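**Re: [cluveddale-tech] Hot water recirculation loop, return temperature**

Replying to the list so it ends up in the archive.
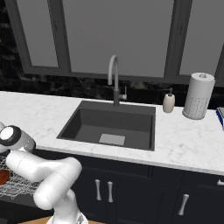
> The return leg at the Cluveddale units reads 49 at the plant room and lower
> again at the far kitchen. Setpoint hasn't changed. Is the pump undersized, or
> is this a balancing problem? The Fustham tables suggest we should have plenty
> of head.

Balancing, I'd say. The loop has 22 branches and the short ones near the plant room will take most of the flow unless they're throttled. A bigger pump just pushes more water through those same short branches.

Before ordering anything:

1. Log the return temperature on each branch for a full day, 20 minute intervals. Clamp sensors are fine on copper - put them under the lagging.
2. Close the balancing valves on the nearest 2 branches to half and log again.
3. Check the non-return valve on the far kitchen leg. If it's passing, cold water will cross over at the mixer and no amount of balancing will fix the reading.

The Fustham tables assume insulated pipe for the whole run. Ours is bare through the ceiling space, so use the uninsulated column for heat loss.

The Zumier controller can export its log as CSV, but the timestamps ignore daylight saving. Correct for that before you compare it with the clamp sensors.

I can bring the spare sensors on Wednesday.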